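Curkongate Self-Catering Rooms: Frequently Asked Questions

When can I check in?
Check-in is from 3 pm. If you will arrive after 8 pm, call the office before you travel and Christos Raptis will give you the code for the side door.

When is check-out?
11 am. Leave the key card in the box by the stairs.

Is there parking?
There is a small lot behind the building. Spaces can't be reserved. Street parking on Foleo Road is free overnight but metered during the day.

Can I bring a pet?
Dogs are allowed in the ground floor rooms only. Tell us when you book. We do not take cats.

How do I pay?
We charge your card on the day you arrive. Stays of a month or longer need a deposit of $850, returned within two weeks of check-out.

Are sheets and towels included?
Yes. They are changed once a week. Extra towels are in the hall closet.

Can I cook in my room?
Every room has a microwave, a kettle and a small fridge. There are no stoves in the rooms, and hot plates are not allowed.

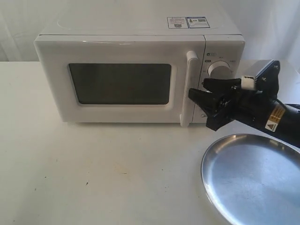 The shared kitchen on the second floor has two stoves and is open until 10 pm. Please label anything you leave in the big fridge. Unlabeled food is thrown out when the kitchen is cleaned.

Where do I do laundry?
In the basement. The machines take quarters. They are busiest in August.

Who do I contact about a long stay?
Anastasia Makris, at the front office, extension 524.

Last updated Nov 15, 2020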